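Best board to put under plastic blocks?

Paora Quinlan
8th December

Hi all! I've been setting up a corner of my garage for sorting and stacking games with my nephew, and I have one of those blue work tables with the round holes all over it. The trouble is the holes. The little blocks tip whenever an edge lands over one, and he gets cross (so do I, to be fair). I'd like to lay a flat board on top and leave it there most of the time. Does it matter what wood I use, and should I finish it with anything? I have $40 to spend and would rather not do this twice.

Standel
Any flat board will do. Sand it first.

Tetteh
Hello Paora, what a nice thing to be making! I went through this in March and ended up with maple, and I've been very happy with it. It's a hard, close-grained wood, so small plastic pieces stand up nicely on it, and the pale color makes the blues and yellows easy to pick out — my eyes aren't what they were.

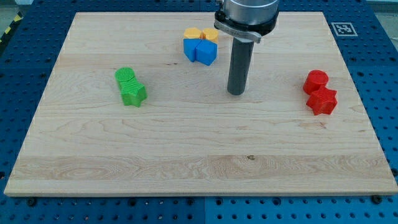 Choosing the board
Leave a margin of table showing on every side so you aren't forever knocking the edge with your sleeve. I wouldn't worry about a small knot as long as it's level with the rest; run a fingertip over it before you pay. A bit of figure in the grain is lovely to look at and won't bother the blocks one bit.

Finishing it
I'd keep this simple. Sand the top lightly, wipe off the dust, and rub in one thin coat of mineral oil. Give it overnight before any toys go on it. Varnish is fine too, but mine came out shiny and I couldn't stand the glare from the lamp, so off it came again.

Buter
Agree on the maple. Check it for warp before you bring it home — lay it on the shop floor and press each corner. Rubber shelf liner underneath stops it sliding.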